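Workshop notebook, bench 4
September, started 9:15
Written by Danylo. Arnaldo, please add your remarks at the end and do not correct my spelling in the middle.

Question for today

Arnaldo asked me again at coffee if the arm can take over the memory job on the old servers. My answer from spring was "not yet". I want to write down more carefully what I mean by this, so that we stop having the same talk every month.

The job is simple for a person. Open the lid, look which slots are free, put in the modules, close the latches, check the cables, close the lid. I did it with my hands for years at Tkachuk and I could speak on the phone during it. For the arm each of these is a separate problem, and I will treat them separately.

Looking

This part is better than I expected. From the wrist camera the four slots are easy to read for me, and the white latches have very good contrast against the black. The detector from Rallon finds the latches too, but it has trouble with other small bright things. There are capacitors next to the slots with light tops, and on the right side a white multi-pin header close to the end of the lowest slot. Yesterday it marked a header as a latch and was very sure about it. I have lowered the weight for color and raised it for shape.

The second problem is reflection. The finned heatsink panel is very bright, and the silver housing which stands on it is worse. The exposure follows the bright metal and then the inside of the chassis goes dark, exactly where we need to see. I set the exposure by hand to 23 and left it there.

Reaching

The gripper is large compared to the space. When it comes over the board it covers the lower part, and then the processor socket frame and the parts under the lowest slot are partly hidden behind its black body. So the arm must remember what it saw before it came close. A person also covers the work with the hand, but the fingers feel the edge of the slot and the person does not need to see it.

I also do not like the thin black cable with the small white connector, just below the metal strip. A cable is never in the same place two times. For now my rule is that the path must stay away from it, and if the planner cannot find such a path, it stops and asks. 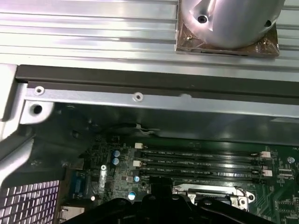 Pushing

I have kept this for last because it is the hard one. Seating a module needs real force, and the force must go straight down. Arnaldo says the limit in the Ostavura controller can be trusted. I believe him for slow moves. For the last bit, when the module goes in suddenly, I am not convinced, and a cracked board costs us more than the time we save. Until I have my own measurements I keep the limit at 108 in the settings and I stay with my hand near the stop button.

My opinion at 16:40

Looking: yes, with fixed light. Reaching: yes, if the cable is tied first by a person. Pushing: no. It means that a person must still be at the bench, and then this person can as well put in the module. For Trakwood, who want the servers done overnight, this is not a useful answer, but it is the one I have.

To do
Make a matte cover for the bright metal, paper is enough for a test.
Ask Rallon for the newer detector weights.
Save the settings from today under 2833.

Arnaldo: I agree on the cable. On the force I do not agree, let us test it with a scrap board before you write "no" in the report to Trakwood.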